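Robot Manipulation Results Should Be Reported by the Whole Task

Opinion

30th June

The success rate has become the common currency of research on robot manipulation. A laboratory trains a policy, runs it a set number of times, and publishes a percentage. The Trallodton working group on evaluation believes that this percentage, standing alone, should no longer be accepted as a result.

The group's position follows from its own experience. In March it completed a study of 327 trials in which an arm was asked to gather and stack plastic tableware. The policy, known internally as Sternari, had been trained on 800 demonstrations. Scored by the individual grasp, it performed well. Scored by the finished table, it performed poorly. Both figures were correct, and only the first would ordinarily have appeared in an abstract.

A grasp is a short event. Clearing a table is a long one, and its errors accumulate. A cup set down at a slight angle may count as a success at the moment of release and make the next placement impossible. Of the failures reviewed at Uvidley, 9 in every batch of 300 could be traced to a placement that had already been scored as correct.

The group therefore recommends that authors publish the starting layout of each trial, the final state, and every human intervention between the two. Layouts should be varied by a written procedure. Reviewers should be able to request the full record of any trial. These measures add cost, and smaller laboratories will feel it most. Shared storage of the kind now offered at Oakley would ease the burden considerably.

Tableware trials, with bowls and cups on green cloth. 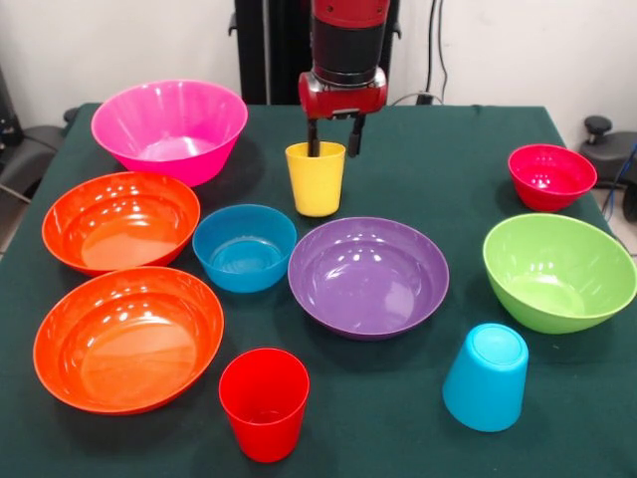
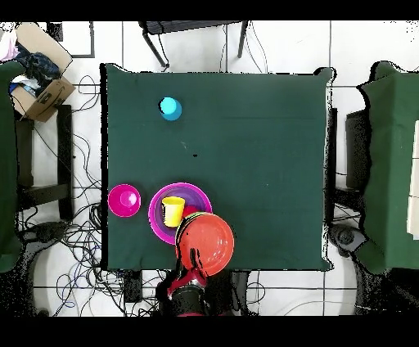
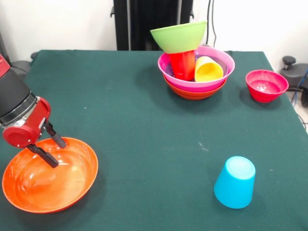 Lahcen Shawky has replied that whole-task scoring carries a risk of its own: a single strict number at the end of a long task can hide real progress in the steps before it, and a method that improves grasping alone may go unpublished. He would prefer that both scores be required, printed side by side in the same table.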